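Brundisden Carpet Care Guide
Section 4: Routine care of low-pile carpet

This section covers weekly vacuuming, fresh spills, and dents left by furniture. It applies to the Gasedard and Bellamy ranges in all speckled and plain colors. For stair runners, see Section 6.

4.1 Weekly vacuuming

1. Pick up loose items such as coins, paper clips, and scraps of packing material.
2. Set the vacuum head to the low-pile position. If the brush bar can be switched off, leave it on for Gasedard and off for Bellamy.
3. Start at the wall farthest from the door. Push forward slowly, then pull back over the same strip.
4. Overlap each strip by 2 inches.
5. Go over the main walkways a second time, at a right angle to the first pass.
6. Use the crevice tool along baseboards and around floor fittings.

Note: New carpet sheds loose fiber for the first few weeks. Empty the vacuum after each use during this period.

Caution: Do not pull a loose tuft. Trim it level with the pile using sharp scissors.

4.2 Fresh spills

1. Blot with a plain white cloth. Work from the outside of the spill toward the middle.
2. Mix one capful of Brindeck carpet cleaner with 700 ml of cool water.
3. Dampen a clean cloth with the mix and press it onto the mark. Do not rub.
4. Blot again with a cloth dampened in plain water.
5. Lay a dry towel over the area, put a flat weight on it, and leave it overnight.

Caution: Test the cleaner first on a hidden spot, such as inside a closet. Do not use bleach or any product meant for hard floors.

Caution: Keep liquid away from floor outlets and their covers. If a spill reaches one, switch off the circuit before cleaning.

4.3 Dents from furniture

1. Move the furniture off the dent.
2. Lay a damp white cloth over the dent and hold a steam iron just above it. The iron must not touch the carpet.
3. Lift the cloth and work the pile upright with your fingertips.
4. Let the area dry fully before putting anything back on it.

Use wide cups under the legs of any piece that weighs more than 100 pounds.

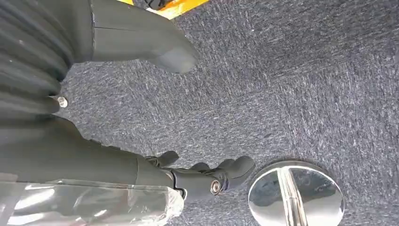
How long should I wait before walking on a spot I have just cleaned?

Wait until the pile feels dry all the way down to the backing, usually the next morning. If you have to cross it sooner, lay a clean white towel over the spot and take your shoes off.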